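Home | Stories | Archive | Contact

The Night Ferry to Flundport

I only bought the ticket to get out of Dalesby, and okay, maybe to be missed a little! The ferry had 2 passengers: me and a man eating soup.

"Running away?" he asked.

"Visiting," I said, and then I cried on his napkins. 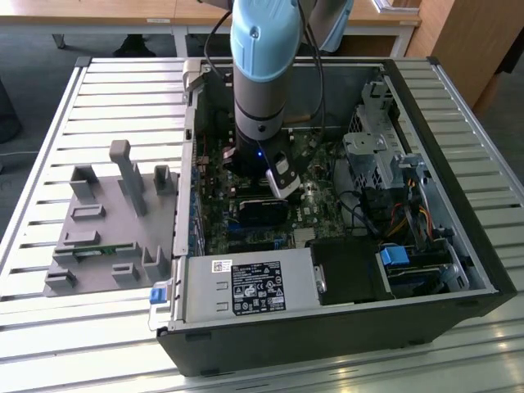 My sister had left Dalesby first, in March, with my good coat. She opened the door in Flundport wearing it, a computer lying on its side behind her, green board showing, and said, "You took forever." I wanted my coat back (I still do).

Shares 515 | Comments 2

Ralunar: The soup man!! More of him please

Khoo: My sister has my boots.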